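The Prendergast Belt

The Prendergast Belt is a regional boxing title fought for by amateur and small-hall fighters in and around Lullden. I've been following it for most of my adult life, so forgive me if this entry wanders a bit!

Origins

The belt takes its name from the old Prendergast hall, where the first bouts were held in front of 161 paying spectators (the ticket stubs survive, I've had them in my hands). It was open to welterweights only at first. Middleweights were let in later, after a fair bit of grumbling from the Zasdale gym, which had a good one and nowhere to put him.

Rules

Bouts go six rounds, or eight for the final. A holder must defend within a year or hand the belt back, and a draw leaves it where it is. There's a 2 kg allowance for fighters stepping in at short notice, and people still argue over that one every May.

Notable holders

Declan Rewi is the name everyone knows. He held the belt for 382 days, lost it on points to Marin Stan, and then won it back in the rematch with a left hook I can still hear. Stan was the better boxer for my money – lovely feet, never in a hurry – but Rewi had the crowd, and the second fight drew 905 people, still the biggest gate the title has had.

Stan moved up in weight after that and never fought for it again. I'd have paid good money for a third one.

Robes and colours

Challengers come out in blue and the holder in white, a custom that began at the Virkell gym and simply stuck. Nothing in the rules requires it. Rewi once came out in green and got booed by his own cousins, which I thought was a bit much.

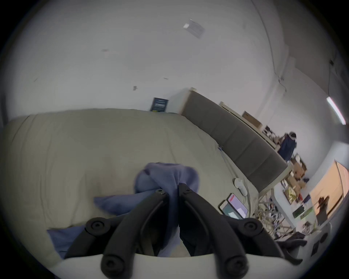
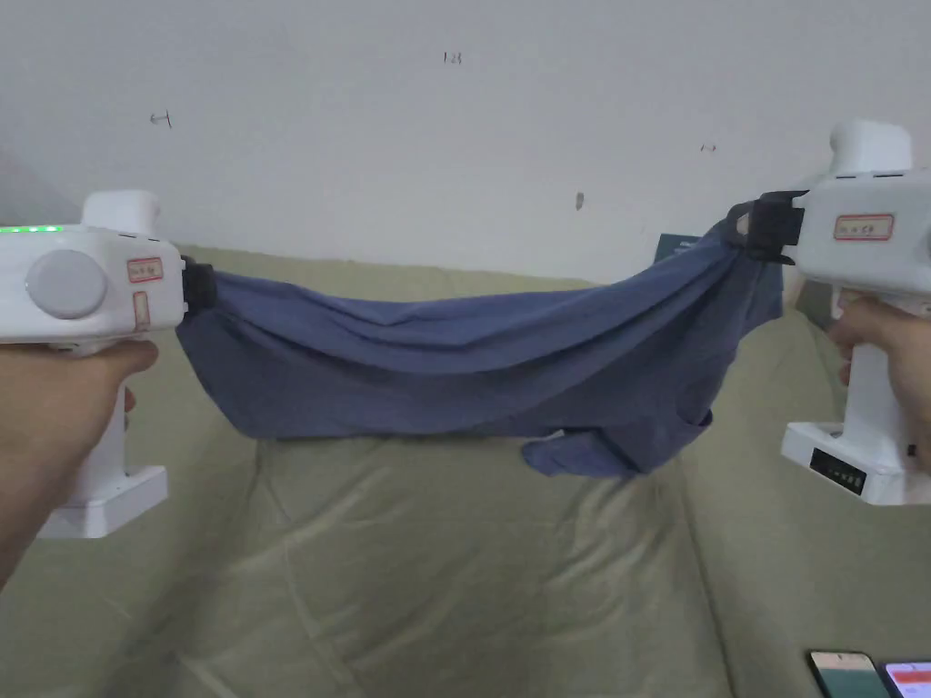
Blue cloth in all three.

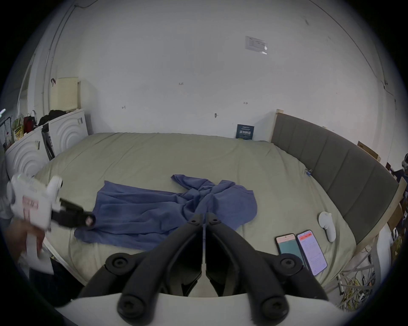

The belt today

The title is still contested, though there are fewer shows than there used to be and the finals have moved to Virkell. The strap was re-stitched a while back and the plate has a dent near the buckle. Both gyms blame each other for it.

Contact | Copyright Lullden Ringside Pages | Back to top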